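¿Lanzador caro o dos medianos en la liga Wokora?

Hola a todos. Llevo 2 temporadas en la fantasy de béisbol de Wokora y sigo sin aclararme con los pitchers. Para la jornada de esta noche me quedan 115 créditos y 13 huecos por llenar, y el abridor de Asitz se me lleva casi un tercio (¡una barbaridad!). Lo malo es que, si lo ficho, voy con bateadores de saldo en los jardines. El rival es Fontana, que se poncha muchísimo contra zurdos, y claro, me tienta. ¿Vosotros qué haríais? Cierro alineación a las 11, así que me queda un café y poco más.

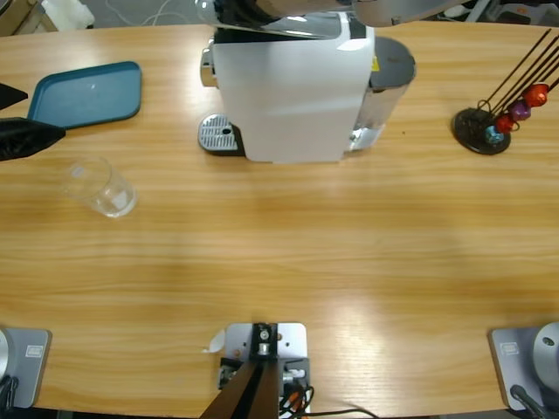
jardinero_izq
Yo iría con el caro sin pensarlo. Fontana lleva todo el mes viendo pasar strikes, y en Wokora el ponche puntúa mejor que el hit sencillo. Para los jardines busca gente que batee de segundo o tercero, que hay alguno barato en Flataler y al menos te asegura turnos.

bolarapida
depende del parque

Flataler9
Pues a mí me pasó lo mismo en mayo: pagué por el abridor estrella, lo sacaron en la cuarta entrada y adiós jornada. Desde entonces cojo dos medianos y meto el dinero en tres bateadores seguidos del mismo equipo. Menos emoción, vale, pero duermo mejor. Eso sí, mira antes si hay viento hacia fuera, que en el campo de Asitz la bola vuela una cosa mala.

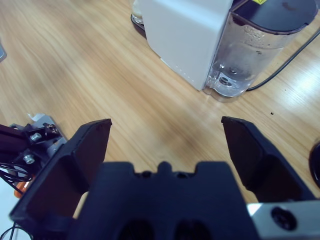 Una mesa de madera clara, con reflejos.

Editado: mirad también la alineación confirmada, que la suben tarde.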